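**Dark red in a narrow hallway — will I regret it?**

**mossgate** wrote, December 6, 2019:

Good evening to all. We bought an old apartment in Cenidham in August and now only the hallway is left to paint. It is long, it has no window, and five doors open into it. My wish is a very deep red on the walls, a red that is almost brown, and charcoal on the doors and baseboards. My family says it will feel like walking inside a boot.

I have read many articles and they all say that dark colors make a small room smaller. But the hallway is already small, and white paint did not make it bigger. It only made it look dirty. So I would like to hear from people who did it and live with it.

For the color, I mean a maroon with no shine, with a dark gray below it.

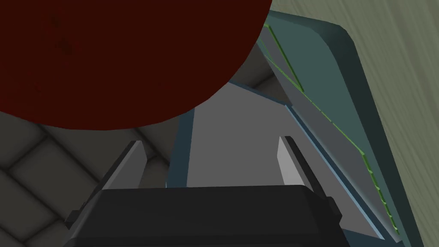

**tallow_and_pine** wrote:

I did a hallway in a red of this depth seven years ago and I would do it again, but please think first of the finish. Dead matte looks beautiful on the first day. After one winter of coats, bags and a dog, every touch leaves a pale mark that you can't wash out. I had to repaint the lower half in a washable eggshell of the same color, and of course the two halves did not match.

**mossgate** wrote:

Thank you, this is useful. Is eggshell very shiny on bad plaster? My walls are not flat at all.

**tallow_and_pine** wrote:

It shows bumps if the lamp is close to the wall. With a lamp in the middle of the ceiling, much less.

**ninthlandlord** wrote:

I must disagree with the whole plan. I rent out apartments, and I have covered dark red three times. It bleeds through, it needs a stain blocker, and then you still paint two coats over it. If you will sell one day, you will pay for this red twice.

Also, in a hallway without a window you will keep the light on all day. Did you think about it?

**mossgate** wrote:

We keep the light on already with the white walls. And we do not plan to sell.

**ovenbird_k** wrote:

I think ninthlandlord is right about covering it later, but I don't see why a person should live in beige for the next owner.

My advice is about the lamps. We have 3000 K bulbs and the red stays red. Before, we had a cooler bulb and it turned to a sad brown, almost purple in the corners. Change the bulb before you blame the paint.

And use a gray primer under it. I used white and needed four coats. My neighbor used the gray primer from Plultell and was finished with two.

**ninthlandlord** wrote:

Two coats of deep red, I will believe when I see it.

**ovenbird_k** wrote:

You are welcome to visit. Bring your own roller :)

**mossgate** wrote:

My other question is the gray. At the Stępień shop they showed me 15 cards and after some minutes they were all the same to me. Some looked blue at home. I want it neutral and quite dark, but lighter where the light falls on it, with a little gloss. 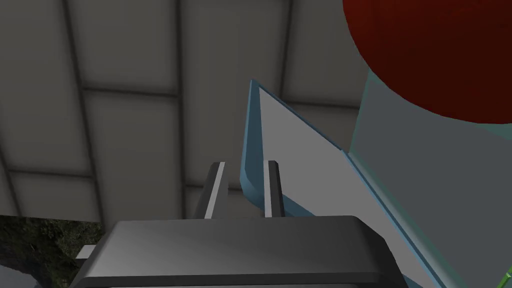 *Image credit: Corevis*

I am afraid that a real charcoal on all the doors will be too heavy together with the red. Would you paint the door frames lighter than the doors, or everything the same?

**tallow_and_pine** wrote:

Everything the same. In a narrow space every line of another color makes it busier, and with five doors you have many lines. Satin on the wood, eggshell on the walls.

**ovenbird_k** wrote:

Here I would do the opposite — doors dark, frames one step lighter. Our doors disappeared when all was one gray, and guests could not find the bathroom.

**ninthlandlord** wrote:

Paint a big board first, both colors, and move it along the hallway for a week. Cards are too small. On this I hope we can all agree.

**mossgate** wrote:

Yes, I will do the board, and I ordered a sample pot of the red. For the frames I am still not decided. Does anybody know if the stain blocker is also needed over old varnish?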